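Home | Kitchen | Laundry | Workshop | Ask Me

Workshop tips: recording household chores for a robot to learn from
By Lamduan Phromma
August
4 min read

I've been writing about folding and wiping and putting away for years, and now I spend my afternoons doing the same chores through a pair of robot arms. The project is called Kalanik, and what we want is plain enough: lots of good recorded examples of small table jobs, so a learning system can pick up the pattern. A lot of my old kitchen habits carried straight over (my mother would be thrilled!), so I'm passing on what works.

Start with the cloth. Pick one color that stands out from your table and stick with it for the whole batch. Felt-type fabric is kind to beginners because it holds a crease and doesn't slither off like satin. I scrunch it differently before every take - a twist one time, a lazy drop the next - and I let a corner hang over the edge now and then, the way a dish towel does in real life. If every take starts from the same neat pile, the system only learns that one pile. 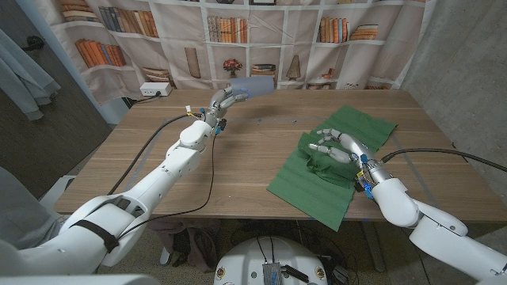 Palm down on the green cloth, with the other hand up over the back of the table.

Go slow on the flattening. I press, wait a beat, then slide, same as I would smoothing a tablecloth before company comes. When I rush, I end up with a recording full of little jerks, and I have to throw it out anyway.

Now, blocks and other hard things. Grip them the way you'd hold a stick of butter you don't want to dent, thumb on one side and a couple of fingers on the other. Change the angle from take to take. I also watch the wrist view while I practice, because a hold that looks fine from up top can look pretty shaky from down there.

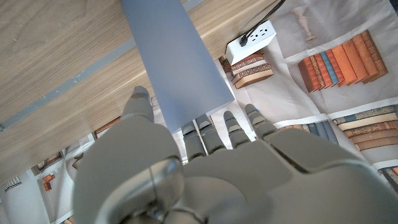
Should I keep the takes where I fumbled?
Keep the ones where you fumbled and then fixed it, and give them their own label. Toss the ones where you gave up halfway.

My own routine is 20 takes, then a break of 10 minutes, then a quick look back through what I've got. Last session I kept 92 after sorting, and I was pretty pleased with that! Write your notes right after each batch, in the same few words every time: "cloth, flat", "cloth, bunched", "block, tilted". I tried fancy descriptions at first and couldn't search them worth a darn.

One more for the laundry people: lint. Felt sheds, so run a lint roller over the table between batches and give the fingers a gentle wipe with a dry cloth once everything is powered down. Next month I'm hoping to try socks.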